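How I Clean Up and Refill a Little Fuse Block at the Table

2 Oct 2018

So the reading light in our camper (she's called Gundard, long story) started cutting out every time we hit a bump, and after 2,246 miles of me reaching up and smacking the ceiling I finally pulled the fuse block and gave it a proper going-over. I've now done two of these, the camper's and then my sister-in-law's boat, and a few people asked how I go about it, so I'm writing it all down while I still remember which bits went wrong.

I'm talking about the small black plastic blocks, the kind that takes ordinary blade fuses with the colored plastic tops. If yours is a big board with relays and a circuit diagram printed on the lid, a lot of this still works but you'll want more patience and a bigger table.

What I put out first

A mat. I use a big yellow one on my white table and I love it, because a black screw or a dark fuse shows up on yellow right away and on a wood floor it's gone forever. Anything plain and bright will do, even a vinyl tablecloth turned over. Then:

a cheap multimeter
a plastic fuse puller (there's often one clipped inside the vehicle's own fuse lid, go look before you buy one)
a small nylon brush, or an old toothbrush that has never been near toothpaste since you retired it
electrical contact cleaner
masking tape and a fine marker
a muffin tin
spare fuses in the same ratings you already have

The muffin tin was Ching-wen Tsai's idea and I've stolen it for every job since, including ones with no small parts at all.

Before you take anything out

Turn everything off and disconnect the battery, negative side first. In our camper there's also a 60 amp main fuse between the battery and the block, and I pull that one too and put it in my pocket. Check with the meter that the block is dead. Do that even if you're sure! I was sure on the boat and there was a second feed from a solar charger that I'd completely forgotten about.

Take photos. Take more than you think you need, from the front and from the back where the wires go in. Then put a flag of masking tape on each wire and number it to match its slot. I write the number on both sides of the flag so I'm not twisting a stiff wire around later trying to read it.

Now you can take the wires off and undo the mounting screws. Ours had two, both rusty, and one of them needed a rubber band under the screwdriver tip before it would bite.

Getting the fuses out

Go from the top down and put each fuse in its own muffin cup, in the same order. Pull straight. If you wiggle side to side you can spread the little metal jaws inside, and loose jaws are what gave me the bumpy-road problem in the first place. If a fuse is really stuck, give it a drop of contact cleaner, go make coffee, and try again.

Look at each one as it comes out. A blown one usually has an obvious gap in the metal strip, but not every time, so I test them all. Meter on continuity, one probe on each leg, listen for the beep. Also check the plastic. If it's gone brown or a bit melted near one leg, that fuse has been getting hot, and the slot it came out of deserves a good hard look.

Quick word on the colors, since this is where people get into trouble. On the standard blade fuses, tan is 5 amp, brown is 7.5, red is 10, blue is 15, yellow is 20, clear is 25 and green is 30. The number is stamped on top as well, so read the number and treat the color as your backup. Some of the other fuse families use colors a little differently. And please don't put a bigger fuse in because the small one keeps blowing — the fuse is there to save the wire, and the wire doesn't get any thicker.

Cleaning

Brush the loose crud out first, dry, with the slots facing down so it falls onto the mat and doesn't pack itself deeper in. Then a short squirt of contact cleaner in each slot, brush again, and stand the block up so it can drain. Do this with a window open. I leave mine overnight. The can will tell you it dries faster than that and it probably does, but I've never been in that much of a hurry to get back under a bench seat.

Shine a flashlight down each slot when it's dry. You want clean metal on both sides. Green fuzz means corrosion, and a light case will brush off. If the metal is pitted or the plastic has softened around it, buy a new block. Ours is a six-way and a replacement costs less than lunch, so there's no sense in nursing a bad one along.

Putting the fuses back

Hold the block upright by its two sides, label end at the top, and keep your fingers off the terminals. Upright matters more than you'd think. I had the boat block lying flat, spun it around to get at a screw, and then filled the entire thing upside down. The bilge pump ended up on the stereo's fuse. We caught it, but only because Codelden Marine's old paper list was still taped inside the locker.

Start each fuse with your fingertips, check both legs are lined up, then push it in with your thumb until it sits level with its neighbors. You should feel it get snug. If it drops in with no resistance at all, that slot is loose, and I'd move that circuit to a spare slot or replace the block.

Once they're all in, run the meter across each one again, still in place. Then compare against your photo, top to bottom, saying the colors out loud. I feel silly doing it and I do it anyway.

Wires go back on by flag number. Give each one a gentle tug. Mount the block, put the main fuse back, connect the battery with the positive first, and try one circuit at a time. I start with the lights because they're easy to see, then the fan, then the water pump, which always makes me jump.

Last job: make a new label while the whole thing is fresh in your mind. Slot number, what it feeds, and the amps. I tape one copy inside the lid and keep another in the glovebox with a couple of spares in each rating — small baggie, squeezed flat, with the puller tucked in next to them.

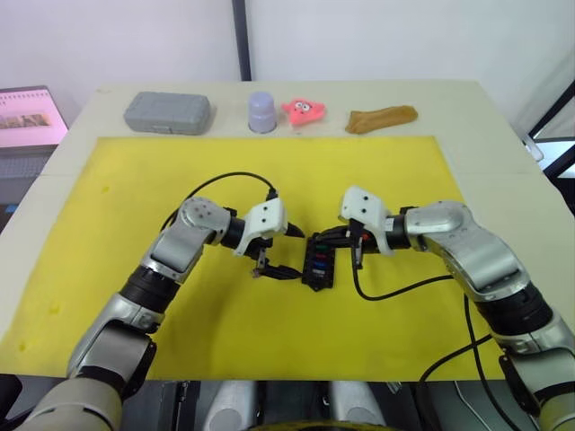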